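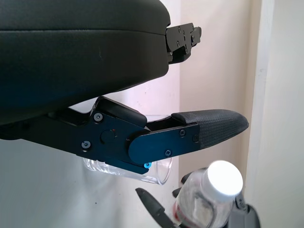 Ivoncombe and Tadstead Shuttle Working Group: minutes of the spring meeting

The meeting opened late, the members who had come by shuttle having been on the shuttle. The first business was the waiting area at Tadstead station, where the present bench is a steel rail set at an angle that lets a person lean but discourages a person from enjoying it. The group wants a proper padded seat with a back. The town's purchasing office had asked for something more exact than "comfortable," so it was agreed to specify a smooth, matte dark covering and a soft rounded top edge, much like the black padded housing in the photo. The Carnon delegate asked whether padding would survive one winter at Tadstead. The operator's delegate said the steel rail had survived eleven, and that this was the problem with it.

Present: delegates for Ivoncombe, Tadstead and Carnon; the delegate for Dimitrov Transit, which runs the service; the town's street engineer (first hour only); two riders; one parking lot owner.

Apologies: the school district, for the fourth time, in the same words.

1. Minutes of the last meeting

Approved, with one correction. Where the minutes read "the group welcomed the new timetable," they should read "the group received the new timetable."

2. Matters arising

The bus stop sign at Carnon Mill has been turned to face the road. The sign at Carnon Green, which used to face the road, has been turned too. The engineer will speak to the contractor.

The request for a crosswalk outside the Ivoncombe library is with the county. It was with the county last time. The chair has a reference number and read it aloud so that it would be in someone's memory besides hers.

The broken ticket machine at Tadstead has been repaired and now accepts cards. It no longer accepts coins. Dimitrov Transit regards the matter as closed. The riders regard it as half closed and asked for that to be written down.

3. Ridership

Dimitrov Transit reported 1262 boardings on the shuttle for the month before the meeting. The Ivoncombe delegate asked if this was good. The operator's delegate said it was higher than the month before and lower than the model. Asked what the model said, he explained that the model had been built for a different route and was being used because it had been paid for.

There was a long discussion of what counts as a boarding. Anyone who steps on, learns that the shuttle is going the other way, and steps off has been counted. The riders thought this might account for a good share of the traffic at Carnon Green, where both directions leave from the same pole. The operator will ask drivers to stop counting people who get off before the doors close. It was pointed out that this would lower the figure, and that the figure goes in the grant application. The operator will ask drivers to start after the application is in.

The group did not take a view on that last sentence.

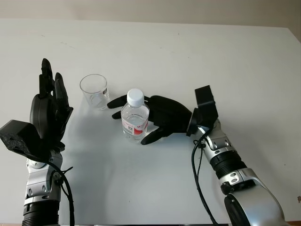
This page was last changed on 2021-05-23

4. Timetable

The full trip from Ivoncombe to Tadstead is scheduled at 28 minutes. Riders say it takes that long on Sundays, when the shuttle does not run and they have driven it themselves. On weekdays the loss is nearly all at the Mill Road light, which gives green to the shuttle, in the words of one rider, "as a personal favor."

The engineer explained that signal priority is possible. The shuttle would carry a small transmitter, the light would hear it coming, and the green would be held. The light was bought with this feature. The shuttles were not. Fitting them would cost less than was feared but more than is in the budget, and the budget is the thing people kept coming back to.

The Carnon delegate proposed leaving the light alone and printing a more truthful timetable. This had more support than the chair seemed to like. The operator warned that a longer printed trip would mean missing the 7:40 train on paper, where at present it is only missed in person.

Agreed: the engineer to send a written price for the transmitters. The operator to time the trip on five ordinary mornings, with "ordinary" to exclude the county fair, which was used last year.

5. Park and ride lot

The lot behind the former lumberyard has 120 spaces. The owner is willing to lease it to the town on weekdays and would like to keep the row nearest the street for his own customers. The Ivoncombe delegate noted that he has no customers, the lumberyard having closed. The owner said he was an optimist.

Lighting was raised. There are four poles, and the two that work are next to each other. A rider who already parks there, with or without permission, said that in November the walk to the stop is done by phone flashlight, and that there is a drain cover people have learned to step over. The owner said he had meant to mention the drain cover.

The lease would need an entrance wide enough for a shuttle to turn. At present it can turn in, but it has to come out the way a cat comes out of a box. The engineer measured the gap himself before the meeting and thinks that moving one fence post would do it. The post belongs to the neighbor. 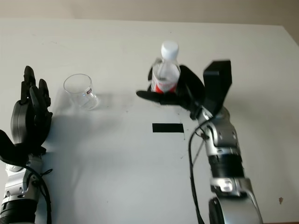 The owner offered to talk to the neighbor and was asked, kindly, to let the engineer do it. There is some history there involving a hedge. If the post can be moved before the fall, the lot could open on a trial lease with no charge for parking until spring. If it can't, the shuttle will stop on the street and the group will call that a phase.

Whether to charge at all was left open. Tadstead wants a small daily fee so that train commuters don't fill the lot and walk. Carnon wants no fee, on the grounds that nobody walks from there to the train, it being over a mile and uphill. Ivoncombe wanted to know where the money would go, and the item slowed down considerably after that.

Agreed: draft lease to be sent around before the next meeting. Owner to fix the drain cover whatever happens.

6. Survey

The rider survey brought in 212 replies. The most wanted improvement was a later last shuttle. The least wanted was the app, which has already been ordered.

Written comments ran to many pages. The chair read out a selection. Several people praised the drivers. One person praised a driver on a route that ended some years ago. A number of replies asked for bike racks on the front of the shuttle, and the operator said the new vehicles have the mounting points for them. When asked when the new vehicles would arrive, the operator said that the mounting points were the part he was sure of.

A question on the survey asked people how they would travel if there were no shuttle. One reply was "sadly," and it has been entered under Other.

Agreed: a summary of the replies to be posted at all stops, including the comments about the stops. The operator to price one later trip, Thursdays and Fridays only, for a three-month trial.
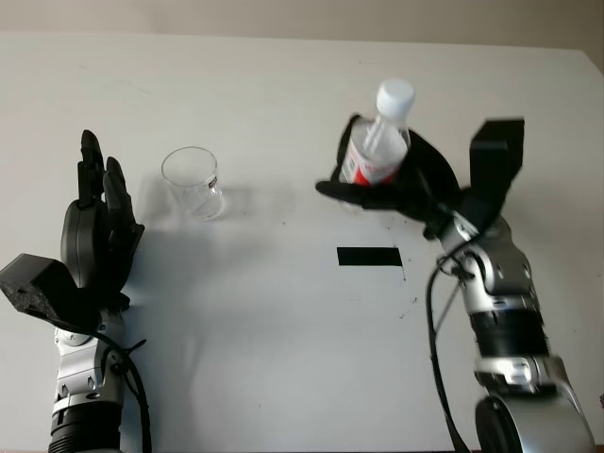 7. Route map

The route map at the stops is still the draft from before the Carnon extension, so the shuttle is shown ending in a field. Dimitrov Transit brought three new versions. The first was very handsome and left out Tadstead. The second used seven colors for one route. The third was preferred, subject to changes: the riders want larger type, and the delegates want the background kept plain so that sun and road dirt don't swallow the lettering. The chair suggested a flat matte white with a pale beige strip across the top for the stop name, the same pairing as the tabletop and wall in the picture, and this was accepted without a vote. The "you are here" arrow should be different at each stop. The operator hadn't planned on that but saw the point.

8. Any other business

The Carnon delegate asked if the shuttle could be given a name. The chair asked if this could wait. It will wait.

A rider asked that the heating be turned off on warm days. The operator said it was off. The rider said in that case there was something else.

Agreed: operator to look under the back seat.

9. Next meeting

Same room, one hour earlier, to allow delegates to catch the last shuttle home. The meeting closed eleven minutes after it had left.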